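## 4. Entering a service record

Use this section when you add a soldier, sailor or airman to the Trullow roll. You need the person's name and at least one source, such as a medal card, a pension file or a newspaper notice.

1. Open **Records > New person** and type the surname first. Enter it as it appears on the memorial, even if other sources spell it differently.
2. Put other spellings in **Also known as**, one per line.
3. Enter the service number. Many men were renumbered when they changed units, so the field accepts up to 23 entries.
4. Add each unit on its own row, with the date joined and the date left. If you only know the month, type the month and year (December 1917) and leave the day blank.
5. Choose a source for every row. Rows without a source are saved as drafts and do not print.
6. Click **Save**, then **Check dates**.

**Note:** A battalion number and a regiment go in separate boxes. Type 2 in the first box, not "2nd Bn."

**Caution:** Do not merge two records on the strength of a matching name and parish. Cousins often enlisted together. Merges can be undone for 60 days — after that the older record is gone.

### 4.1 Working from paper files

Lay out one file at a time and keep the pages in their original order. Use pencil for any notes. Loose photographs go back in the same sleeve they came from.

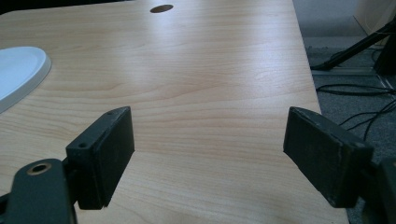

*Trullow Roll Guide — page 77*

7. Type the file reference in **Source detail** before you start copying.
8. Copy dates exactly. Put your own reading of an unclear date in square brackets.
9. When the file is done, set its status to **Transcribed** and add your initials.

Send questions about unit names to Sosina Lencho. Hiwot Asfaw handles log-ins and lost passwords.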